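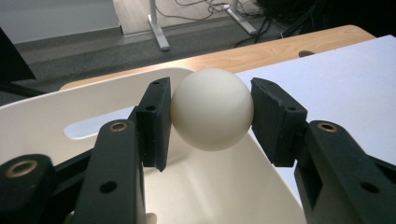
13/04/2026 – Flitine limewash, batch 11. Back on the off-whites for the Prukilstead stairwell, and I think I finally get why batch 9 looked so dirty up on the wall when it was lovely in the bucket! I'd been judging it flat on the bench, where it gets the same light all over. A stairwell wall curves and turns, so one side catches the window and the rest doesn't. Look at the little ball: smooth, very slightly off white, bright on the upper left, and the lower half goes to a pale gray without any gray being in it. If I'd mixed that gray in on top (and in batch 9 I did, a good pinch of raw umber) the shadow side would go to mud. So, less umber. Much less.

Recipe as mixed this morning, so I don't have to dig through the apron pocket for it again:

Lime putty, the Tanasarn one, 1,129 g
Water to the thickness of whole milk, added in splashes
Yellow ochre, 3 g, wetted out first in a jar
Raw umber, what sticks to the tip of a palette knife (sorry, future me)

Stirred by hand until my shoulder complained, then through the paint strainer twice. The first pass caught a surprising amount of grit. I suspect the lid of the putty tub, which has had bits of dried crust on it for weeks and which I keep meaning to clean. Cleaned it now.

Kamol Chaimongkol stopped by while I was brushing out samples and asked why I don't just tint the lot with the leftover Likalard paste and be done. Fair question. I tried the paste in a cupful and it went streaky after the second coat, with pinkish lines wherever the brush overlapped. Might be my brushing. I'd like somebody else to do a card with it before we throw the tub out.

Sample cards, all on the same heavy paper, two thin coats, dried on the rack by the door:

A – no pigment. Cold, a bit like a fridge door.
B – ochre only. Pretty, but too custardy at the bottom of the card where it pooled.
C – ochre plus the tiny umber. The one I like.
D – batch 9, from the jar I kept. Looks like a dishcloth next to C, poor thing.
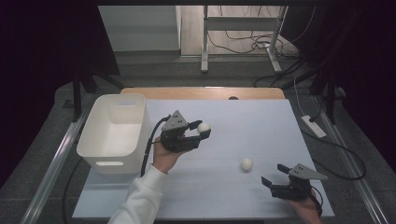
The other thing I want to sort out is what we hold the cards up against, and I'm as guilty as anyone. A white only looks warm or cool next to something else. Kamol wanted the cards laid straight on the bench, and C looked pale and chalky there, then I slid it onto white paper and it went the color of butter. Put a white board on a light wooden table and leave a strip of tan showing along the far side, and you've got both in one go, with a white plastic bin and a white sleeve and a white ping-pong ball as extra whites to argue over. I'd like us to look at every card that way from now on, half on the board and half on the wood, and write down both.

Stairwell numbers, copied off the survey sheet: 3,622 square feet of wall with both landings and the top hall. That's two coats everywhere and a third on the landings, where the old plaster drinks it. I haven't worked out the putty order yet. Ask Tanasarn if they'll do the big tubs, and whether a June delivery means early June or the kind of June that turns up in July.

Still to do: brush C onto an actual plaster offcut, because paper is flattering. Check it in the morning and again when the sun's gone off the window. Label the jars properly. Buy a new strainer, the mesh has a hole near the rim.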